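Chapter 6
Grasp State Estimation

A gripper controller must decide whether the fingers hold something before the planner may start the next motion. Joint encoders report finger position but say little about contact. Motor current rises on contact, yet it rises in the same way when one fingertip meets the other. This chapter develops an estimator that combines both signals with a wrist camera image.

The hard case is the closed pinch. At small openings, a thin, soft item and an empty grasp give nearly equal encoder readings. The image is also less certain: dark material at the tips may belong to the pads or to the object, and the shadow of the gripper on a white surface can be mistaken for either by a simple threshold.
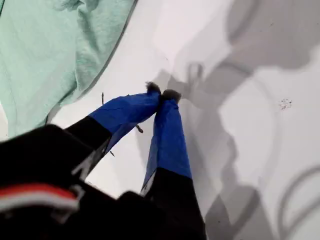
6.1 Signals and Notation

Let q denote finger opening, i motor current, and z the image score returned by the segmentation module. The Belto controller used in this chapter samples q and i at 500 Hz. Image scores arrive more slowly and carry their own time stamp. The estimator holds the last z until a new one is received, and its weight decays with age. Section 6.2 derives the decay term from the labeled set of 1,078 grasps introduced in Chapter 5.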